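Mander - Jimura, on en reparle (encore)
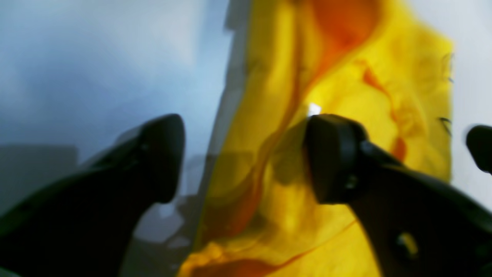

Face à face, octobre 2021

Bon. Je voulais pas écrire là-dessus. J'avais un billet presque fini sur les gants de réception, il attendra.

Donc, la brouille. Pour ceux qui suivent pas le basket régional (je vous en veux pas), Mander et Jimura se détestent depuis la demi-finale de l'an passé. Match perdu de 2 points par Jimura, panier au buzzer, arbitres entourés, poignées de main oubliées. Classique. Sauf que d'habitude ça se tasse pendant l'été. Là non.

Ça a repris en septembre. Wattimena, l'ailier de Mander, fait une interview à la radio locale, vingt minutes, dix-neuf sans intérêt. Et à la fin on lui demande quelle équipe lui fait peur cette saison. Il rigole. Il dit « en tout cas pas celle qui défend avec la bouche ». Voilà. Pas de nom. Pas besoin.

Le soir même Dumier répond. Dumier, le meneur de Jimura, qui poste plus vite qu'il ne remonte la balle. Une capture de la feuille de stats de la demi-finale, avec le 6 sur 20 de Wattimena entouré en rouge. Pas un mot avec. Je dois dire que j'ai ri, dans le bus, tout seul.

Après ça part dans tous les sens. Les supporters s'y mettent, un type que je connais pas m'écrit pour me demander « de quel camp » je suis. Du camp des gens qui voudraient voir un pick and roll défendu correctement, merci.

Ce qui m'agace c'est qu'on parle plus du tout de basket. Jimura a changé presque tout son banc. Ils jouent plus vite, plus petit, ils prennent des tirs à trois points très tôt dans la possession, parfois n'importe quoi, parfois superbe. Mander fait l'inverse, ça pose le jeu, ça cherche l'intérieur, ça t'endort et tu te retrouves à moins douze sans avoir compris. Il y a un vrai sujet là ! Comment tu défends une équipe qui tire à la septième seconde quand tes deux grands mettent dix secondes à traverser le terrain ? J'ai rien lu là-dessus. Rien. Par contre sur le post de Dumier j'ai vu passer plus de 51 commentaires avant d'arrêter de lire.

Seule voix un peu calme dans l'histoire, Larasati Lumbantobing, la coach adjointe de Jimura. Je l'ai croisée après l'entraînement ouvert, cinq minutes à peine, elle rangeait les chasubles. Elle m'a dit qu'elle avait interdit le sujet dans le vestiaire et que ça marchait « à peu prés jusqu'à la douche ». Elle trouve que Wattimena est le joueur le plus pénible à préparer de toute la poule, parce qu'il bouge tout le temps sans ballon. C'est un compliment. Personne l'a repris évidemment.

Je pense que Wattimena a eu tort de commencer et que Dumier a eu raison de répondre une fois. Une. Les trois posts suivants, non. Surtout celui avec la chanson.

Le match retour (enfin, l'aller, mais tout le monde dit retour) se joue chez Mander. La salle sera pleine, le parking impossible, venez à pied si vous pouvez. J'ai deux places en trop, mon frère travaille et sa copine préfère le hand. Premier qui m'écrit.

Pronostic vu qu'on va me le demander : Mander de 6. Dumier en dessous de ses moyennes, Wattimena aussi, et c'est un remplaçant qui fait le match. Je me trompe une fois sur deux, faite en ce que vous voulez.

Les gants de réception, la semaine prochaine. Promis.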